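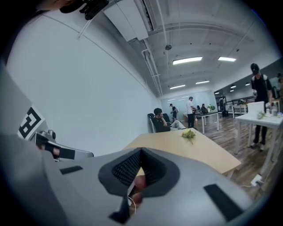
第七章 机器会做家务了吗

7.1 从一枝花说起

我每次讲到这一章,都会先问学生一个问题:你家里最不想干的活是哪一件?答案年年差不多,洗碗、叠衣服、擦灶台,偶尔有人说给猫铲屎。然后我再问第二个问题:这些活里,哪一件你觉得最难教给一台机器?这时候教室里就乱了。有人说铲屎(因为猫不配合),有人说叠衣服,去年有个坐后排的同学喊了一句“插花”,大家都笑,我倒是觉得他说得很好,干脆就把插花写进了这一章。

你想想看,一枝小黄花,茎细细的,搁在桌面上。你走过去,拇指和食指一捏,拿起来,插进瓶子里,前后两三秒钟,中间还能跟人聊天。可你要是把这两三秒摊开来写成步骤,马上就头疼了:从哪儿下手?捏茎还是捏靠近花的地方?用多大劲?茎弯了一点怎么办?叶子挡住了怎么办?瓶口比茎粗不了多少,对不准又怎么办?你自己从来没想过这些,你的手替你想了。

我刚入行那会儿在一家叫 Truren 的小厂做调试,厂里有一条装箱线,机械臂从早干到晚,抓的都是一模一样的硬塑料盒,速度快得让人眼花。有一天下午四点多,我闲着没事,把午饭剩下的一根芹菜放到了传送带上。(别学我,后来被组长训了一顿!)机械臂准时下来,准时合拢,准时抬起,芹菜断成两截,一截在夹爪里,一截飞到了地上。那台机器一点错都没有,它做的就是它一直在做的动作,只不过它压根儿不知道夹的是什么。

这件事我记了很多年,本章要讲的东西差不多都在里头了。

7.2 “会”字怎么讲

报纸上隔一阵就有一条消息,说某某机器人会做饭了,会收拾屋子了。看到这种消息先别急着高兴,也别急着撇嘴,先问问这个“会”字是什么意思。我习惯把它拆成几层来问。

第一层,做成过一次没有?这一层最容易,只要肯花时间,总能录下一段漂亮的视频。

第二层,连着做,十次里能成几次?我有个朋友叫 Vangelis Tsoukalas,多年来一直琢磨怎么让机器收拾餐桌。他那套系统在自己的桌子上试了 529 回,成功率 85%。我第一次听到这个数觉得了不起,回家洗碗的时候突然回过味来:要是我每收一百件餐具就摔十五件,我家里人早就不让我进厨房了。

第三层,换个地方呢?换一张桌子,换一盏灯,换个牌子的杯子。Vangelis 后来把整套东西搬到隔壁房间,桌子矮了一截,窗户换到了另一边,成功率掉得他好几天不想说话。人没有这个毛病,你到朋友家做客,饭后帮忙收碗,用不着先练一个礼拜。

第四层,出了岔子会不会自己收拾?杯子倒了,人会扶起来,顺手拿块抹布。很多机器到这一步就停在那儿等人,或者更糟,接着往下做,好像杯子还立着一样。

四层都过了,我才愿意痛痛快快地说一个“会”字。照这个标准,今天的车间里有不少活机器是会的:拧固定位置的螺丝,码规格统一的箱子,沿着画好的线喷漆。家里呢,扫地算大半个会,剩下的大多还在第一层和第二层之间晃悠。 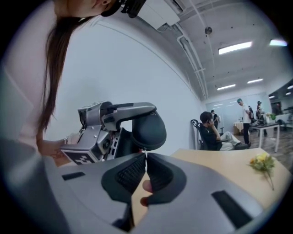
7.3 手上的功夫从哪儿来

那么,怎么往上走?老办法是工程师一条一条写规则,先移到哪儿,再转多少度,再合拢多少毫米。写箱子可以,写花就写不完了,因为没有哪两枝花是一样的。

现在更常见的思路,是让机器跟着人学。找一个人来做这件活,把他怎么伸手、什么时候合拢、偏了以后怎么找补,统统记下来,然后拿一大堆这样的记录去训练模型。记录的方式有好多种。有的是人在旁边遥控一条机械臂,动作难免有点别扭,像戴着厚手套写字;有的是让人直接握着一个手持夹爪去干活,夹爪上带着相机,人走到哪儿就能录到哪儿,不必把一整台机械臂搬来搬去。后一种办法我个人很偏爱,便宜,轻便,而且人手里的那点分寸感还能保留下来不少。

当然也有麻烦。人握着夹爪的时候,胳膊想怎么拐就怎么拐,机械臂的关节可没这么自由,同样的轨迹它未必走得出来。还有,人的手能感觉到茎在打滑,光看画面的模型只能猜。所以第九章我们会专门讲触觉,这里先按下不表。

学生常问我,到底要录多少遍才够。说实在话,我没法给一个通用的数。我们有一年做课程项目,题目就是把一枝花从桌上夹起来放进瓶子,代号叫 Dikton(名字是学生起的,我至今不知道什么意思)。第一个小组一口气录了大概 2000 遍,训练出来的模型却只认一个位置,把花挪远一点它就对着空气夹。第二个小组录的少得多,可是每录几遍就换一换花的朝向,换一换瓶子,连桌子都推到别的地方去,结果反倒好用。数量要有,花样也要有,你们做本章实验的时候会亲身体会到。

7.4 为什么车间走在厨房前头

把车间和厨房放在一起比,有点欺负厨房。车间是可以为机器改造的:地面画线,零件装进定位的托盘,灯光常年不变,闲人不得入内。你花一笔钱把环境弄整齐了,机器就只需要对付剩下的那一点点不确定。厨房谁肯这样改?总不能为了请机器洗碗,规定全家以后只许用一种碗,还得摆在同一个地方吧!

再说节拍。车间里同一个动作一天重复上千遍,哪怕每遍只省两秒,也算得过账。家里的活零零碎碎,叠件毛衣,剪个线头,把歪了的相框扶正,每样都干不了几分钟,样样都得换一种手法。对机器来说,换手法恰恰是最贵的。

不过车间里也有不少“厨房式”的活,这一点常被忽略。线束怎么理,软垫怎么塞,包装袋怎么撑开,直到今天很多厂还是靠人手。所以我不太喜欢把问题分成“家用”和“工业”两块,我更愿意按东西的脾气来分:硬的还是软的,固定的还是乱放的,弄坏了要不要紧。一枝花,软,乱放,一捏就坏,三样占全了。

动手之前

往下读之前,请你先做一件小事。找一枝带细茎的花或者一根香菜,放在桌上,用一双筷子把它夹起来,竖着放进一个窄口的瓶子里,连做 30 遍,每一遍都记下花了几秒、有没有掉、掉在哪一步。做完之后换成左手(左撇子换成右手)再来几遍。记录表请留好,7.5 节讲抓取规划的时候要用,我们会从你掉得最多的那一步开始讲起。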